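Report the Failures by Object

A success rate is the wrong headline number for a manipulation policy, and the field should stop leading with it. I say this as someone who has published several.

The usual paper goes as follows. Demonstrations are collected with hand-held grippers, the wrist camera view is fed to a policy, and the policy is run on a real arm for a fixed number of trials. The abstract gives one percentage. If the percentage is high, the method is said to work. If a baseline is lower, the method is said to be better.

Our own result from December is a fair case to pick apart. We collected 600 two-handed demonstrations of a table-clearing task with mixed produce and trained two policies on them. The first used the plain recipe. The second, which we called Surov, added a contact label to every step of the demonstration, marking when each finger pad first touched something. Surov completed 80 percent of its trials. The plain policy did worse, and the draft we circulated said so in its first sentence.

Vaughn Dvorak read the draft and asked for the failures sorted by object. We had them on disk but had never looked at them that way. Nearly all of Surov's advantage came from long items and small items close to a larger neighbor. On a single orange with clear space on both sides, the two policies could not be told apart. Had we drawn more of our test layouts from that second group, the gap would have closed and we would have had no paper.

Neither policy had changed. The layouts had, and the layouts were ours to choose.

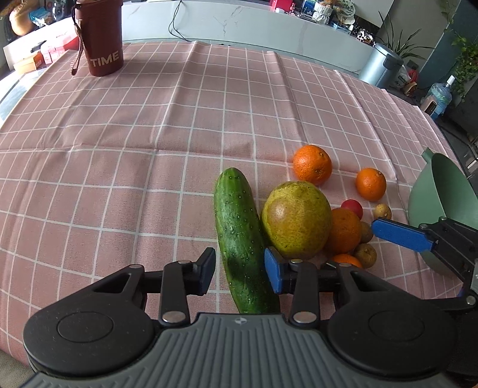
Produce is useful for this argument for the same reason it is annoying to work with. A cucumber can be gripped across its width from many places along its length, but if a heavy round fruit sits against one side, a pad has to go into a gap that may be narrower than the pad. A potato can be picked up easily in the open and hardly at all when it is tucked against an orange. The difficulty belongs to the arrangement as much as to the item. A table of results with one row per object would be an improvement on current practice, and it would still hide this.

What I would like to see is a row per object and a column per contact condition: free on both sides, blocked on one side, blocked on both. This takes no new hardware. It takes a person with the trial recordings and a spreadsheet. For our December set the sorting took 5 working days, most of it spent arguing over what counted as blocked. We settled on whether an open pad could pass between the item and its neighbor without moving either one. Other labs will want a different rule. Any written rule is acceptable if it is fixed before the trials are scored.

The demonstrations deserve the same treatment. People who hold the grippers solve crowded layouts in ways that do not show up in a count of episodes. Some nudge the neighbor away with the outside of one pad before closing. Some use the second hand to hold the neighbor still. Some take the easy item first, so that the crowded one is no longer crowded when they reach it. All of these are logged as successful demonstrations of the same task. A policy trained on the mixture may learn any of them, or an average of them that does not work. We had 7 operators, and when we finally split the data by operator, two of them accounted for most of the nudging. The contact labels in Surov probably helped by separating the nudge from the grasp. That is a more specific claim than the one in our draft, and it can be tested. Our first claim could only be repeated.

There are objections. The first is that small cells produce noisy numbers. They do. A cell with few trials should be printed with its count, and the reader can discount it. Folding the noise into one total does not remove it.

The second is that a single number lets methods be compared across papers. I would accept this if the tables, items, grippers, and layouts were shared across papers. They seldom are. When we ran the Flevmont layouts on our own arm, the ranking of our two policies held but the gap was less than half of what we had measured at home. A comparison across labs that ignores the layouts is mainly a comparison of layouts.

The third is page length, and I have no answer to it except that appendices exist.

We withdrew the draft and rewrote it. The total is now in the second section, below the grid, and the abstract states which contact conditions improved and which did not. One reviewer asked us to move the total back to the top. We declined, and the paper is still under review.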